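Molleso Wash Words

3 min read
Print | E-mail

A word list for anyone who loves how people talk about laundry! Molleso gathers the everyday terms used for washing, drying, folding and mending in the towns of Unard and Surkach, with 1029 entries so far.

## What's inside

Each entry has the word, a plain meaning, the town, and one sentence as the speaker said it. The oldest source is a household notebook from 1891, and it's a joy to read - 20 of its words are still in use. My favorite is "lammock," a heap of clothes still waiting to be washed.

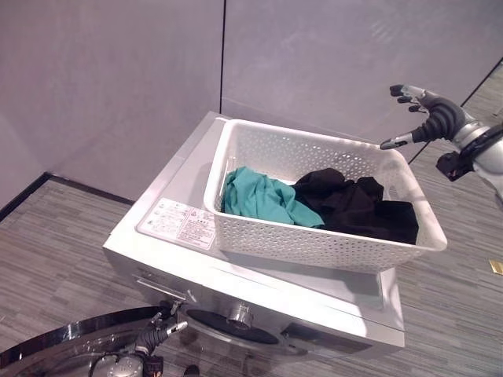 ## Files

- words.csv - the full list, one entry per row
- sources.csv - notebooks, letters and interviews

Both files are UTF-8. Join them on source_id. Spelling follows the speaker, so you'll see "rench" and "rinch" as separate rows with the same meaning.

## Known gaps

Surkach is thin on drying words, and Ute Fuchs is working through the Lammers letters to fix that (she found 2 new words for clothespin in March!). Words for machines are newer and change fast.
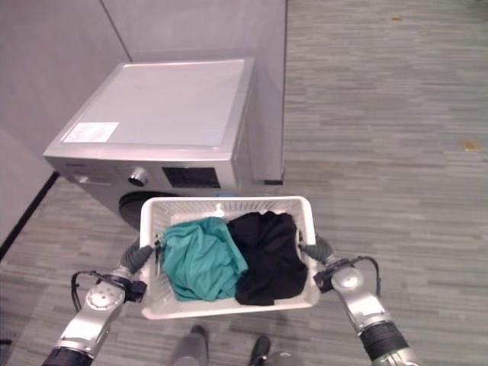 Older speakers often kept the tub words and moved them over, so "copper" can mean a boiler or any washer at all. Check the sense column before you count anything.

Corrections are very welcome - send them to Kai Lenz with the entry number.

Print | E-mail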